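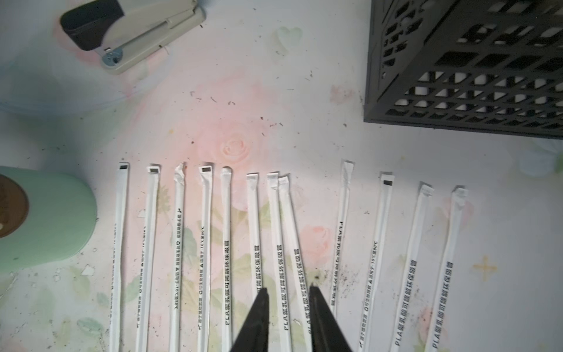
Paper-wrapped drinking straws on a table with a floral print.

Prilorville cafes to give straws only when customer asks

9/10/19 – Cafes, snack bars and restaurants in Prilorville will stop putting a drinking straw in every glass next month. The town council voted on the new rule on Monday evening, after a discussion that lasted more than two hours.

From the first day of the rule, a customer who wants a straw must ask for it, and the straw must be made of paper or another material that is not plastic. Places that still have plastic straws in their storage may use them until the end of October. After this they can bring them to the town recycling yard without paying.

The rule covers 36 businesses, including the food stands at the Saturday market and the kiosk in the swimming pool. It does not cover drinks which are sold in closed boxes with a straw already attached, because the town has no power over how these products are packed.

Teodoro Pacheco, who owns the Dotutura cafe near the bus station, spoke in favor of the rule at the meeting. His cafe changed to paper straws in spring. He told the council that the price was his biggest worry at the beginning, but that the cafe now buys far fewer straws than before.

"Most people drink lemonade from the glass if you do not put the straw in it," Mr. Pacheco said. "The children ask for one, and also the people who take iced coffee. The others do not even notice."
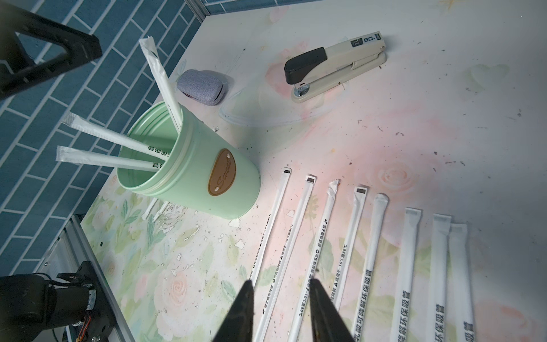

Not every owner was of the same opinion. The manager of the Krajčí pastry shop, which sells many milkshakes in summer, said that paper straws become soft before the customer finishes a thick drink. She asked the council to give milkshake sellers a longer time, until next spring. The council did not accept this, but it agreed to look at the question again in six months.

Several people in the public seats asked about customers who cannot drink without a straw, for example after a stroke or an operation. One woman, who takes care of her father at home, said that paper straws are difficult for him and that he needs one that bends. The text of the rule was changed during the meeting for this reason. Cafes are now allowed to keep a small number of flexible plastic straws behind the counter and to give them to any person who asks, and the staff must not ask the person to explain why.

There will be no fines in the first half year. Inspectors from the town will visit the businesses and only give advice. Later, a business that does not follow the rule can receive a written warning, and after a second warning it must pay a fine. The amount is not decided yet.

To help the smaller places with the change, the town has made an agreement with Ninasell, a local seller of supplies for kitchens and bars. Businesses which order together through the town hall will pay around 20 percent less for paper straws until the end of winter. Order forms are at the information desk on the ground floor, and the first common order closes on the last Friday of October.

The council also talked about plastic lids and the small sticks for stirring coffee – both were in the first version of the proposal. They were taken out before the vote because some members wanted to hear first from the owners of takeaway shops. A separate meeting about lids and sticks is planned for the winter, and residents can send their comments in writing to the environment office.

Owners who have questions about the new rule can come to an open hour in the town library, every Thursday from 4 to 6 p.m. Printed notices for the tables and counters will be given out there free of charge, in two sizes.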